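Project Diary, Simulation Section
Trerudura Student Robotics Program
Entry for the second week of May

The section met at 3:30 p.m. in the upper computer room. The purpose of the session was to bring the sorting task to a state in which it may be submitted to the Tevamia qualifying round. All work was carried out in the simulator, as the rules of the round require, and no use was made of the bench arm.

The session opened with a review of the previous week's runs. The Fikix software had recorded 643 attempts, of which 69 ended with the gripper touching a wall of the organizer. Students were asked to sort these contacts by compartment before making any further change to the code. The work took most of the first hour and was done with care. The smallest compartment accounted for the greater part of the contacts, and the group agreed that the approach height had been set too low for it.

A discussion followed on whether the fingers should be opened fully before descent or only as far as the part requires. Two students argued for the full opening on the ground that it is simpler to program. Others held that it leaves too little room beside the neighboring walls. It was decided that both versions should be written and compared, and the section divided itself accordingly.

The scene was then reset for the wrist view. The orange organizer was kept with its labels, BATTERIES on the largest compartment and NUTS+BOLTS on the middle one, and the die was kept in the smallest. The nut and the ring remain the parts of greatest interest to the judges, and the students responsible for the vision code asked that the lighting be left alone until they have finished.
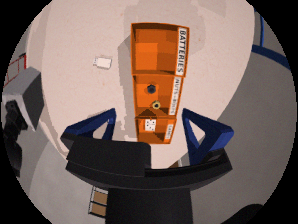

Work on the full-opening version proceeded faster than expected and was ready for trial by 4:45 p.m. The second version was delayed by an error in the units. One file gave the finger width in millimeters and another in meters, and the mistake was found only after a good deal of searching. The students concerned have added a note at the head of both files. The adviser reminded the section that the Bhattacharjee handbook, which every member received in the fall, calls for a single unit throughout a project, and that this page should be read again.

At the close of the session 23 new attempts had been run with the full-opening version. Contact with the smallest compartment occurred in 2 of them. The section was pleased with this result but accepted that the comparison cannot be made until the other version has had the same number of attempts under the same settings – a point raised by one of the first-year members and entered here at her request.

Matters carried forward: the second version is to be completed and run. The label reader still confuses its results when the organizer is turned end for end, and a student has undertaken to write a test for this. The written statement for Tevamia remains in draft and lacks its section on safety. The upper computer room is reserved for the next session from 3:30 p.m. until 6:00 p.m., and members are asked to save their files to the shared drive before leaving.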